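Madholm Allotment Association
Minutes of the May general meeting
Held in the upper room, Moriarty Hall, 7:00 pm

Chair: Eun-seong Nam
Minutes: Yu-na Do
Apologies were received from three members.

1. Minutes of the last meeting
Read and approved with one correction. Under item 4, "east hedge" should read "west hedge."

2. Matters arising
The padlock on the lower gate has been changed. Plot holders who still have the old key should hand it in at the shed. The skip was collected two days late and the hire firm has taken a day off the bill.

3. Water
The Chair reported that the old galvanized tank by the compost bays is leaking at the bottom seam and has been patched twice. Zesent has quoted for a new plastic tank, delivered and set on the existing slab. The tank holds 3000 liters. The quote does not include connecting it to the downpipe from the store roof, so members would do that part. There was some discussion of whether to move the tank closer to the top plots, where people have the longest walk. It was pointed out that the slab would have to be moved too. Agreed to keep it where it is and buy a longer hose.

Proposed and seconded that the Zesent quote be accepted. Carried, two against.
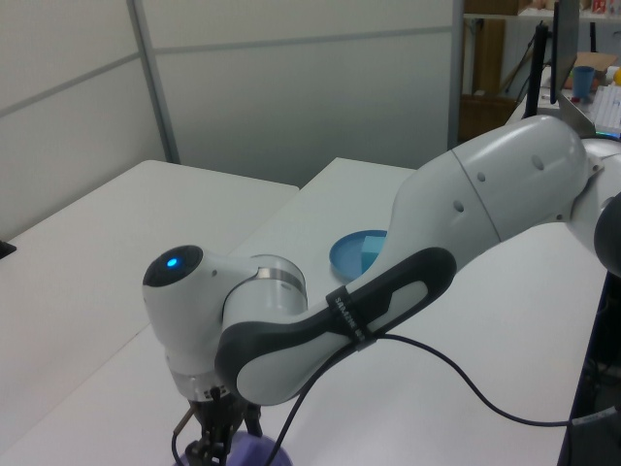 Question from the floor: Will hoses be allowed this summer, or is it cans only?

Reply from the Chair: Hoses may be used before 9 am and after 6 pm, one plot at a time, for no longer than 30 minutes. Cans can be used at any hour. If the tank drops below the painted line, hoses stop until it fills again.

A member asked for the rule to be put up on the board by the gate. Yu-na Do will do this.

4. Plots and waiting list
There are 96 plots on the site. All are let except 14B, which floods at the low end. The waiting list stands at 116 names. Some of these have been on the list a long time and may have moved away. Yu-na Do will write to everyone on the list and ask them to confirm by the end of next month. Names with no reply will be taken off.

It was suggested that larger plots be split in half when they come up. Several members were in favor. Others felt a half plot is too small for potatoes and a shed both. No vote was taken. The item will come back in the fall with a sketch of how the paths would run.

Plot 14B: offered for use as a nursery bed for willow and currant cuttings, rent free for the first year. Anyone interested should speak to the Chair.

5. Seed order
The joint order from Zallbridge came in short. The runner beans and the second bag of onion sets are on back order. The leeks were sent in the wrong variety and Zallbridge has agreed to swap them if the packets are unopened. Please check before you sow. Members who paid for onion sets can have a refund or wait.
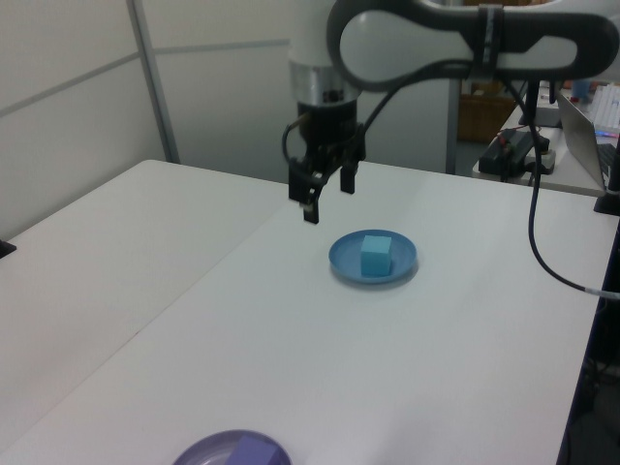

The fall order for garlic and broad beans will open earlier than last year so that there is time to chase anything missing. Forms will be in the shed. Payment goes with the form, and late forms will be held over to spring.

6. Bonfires
Two complaints were received from the houses on the north side about smoke. Members are reminded that there are no fires before October. Green waste goes in the bays. Bindweed and couch grass do not go in the bays and should be taken home or bagged for the skip.

7. Work day
Saturday, 10 am start. Jobs are clearing the ditch, topping up the main path with wood chips, and taking down the broken panel behind plot 31. Bring gloves and a fork if you have one. Wheelbarrows are in the store. Tea will be provided.

8. Any other business
The mower needs a new blade. Agreed to buy one.
A gray fleece was left in the shed and is on the hook inside the door.

The meeting closed at 8:25 pm. Next meeting in the same room, date to be posted on the board.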